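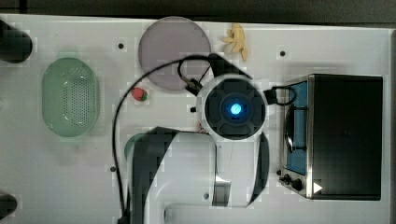 Arm over the table, toaster oven on the right.

Landari kitchen task kit - is the overhead mount enough?
Posted by tablebolt, December 31, 2021

We are looking at the Landari kit from Trusby for a pick-and-place bench: colander, plate, toy food, toaster oven. The quote covers one overhead camera bracket. A second bracket and its cable add 476 pounds. From above, the arm hides part of the table whenever it reaches over it.
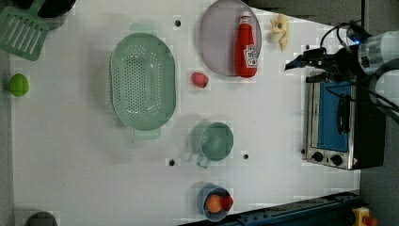 Our tasks are moving items between the plate and the colander, and later opening the oven door. Has anyone run this kit with one view only?

Lahcen Metwally
One view will do for the colander. For the oven door I would pay for the second. We logged 200 door attempts at Beltidmont and most of the failures we could not explain were ones where the arm covered the handle. Check the cable routing too - ours needed an extra 30 cm of slack at the wrist.

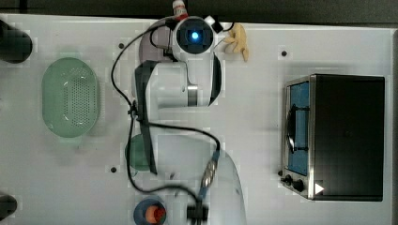
Mount the second bracket low and to one side, then redo the calibration for both. Allow 2 hours.

gkb_bench
Gkikas do a cheaper bracket. Not tried it. Ask if it fits the Trusby table holes.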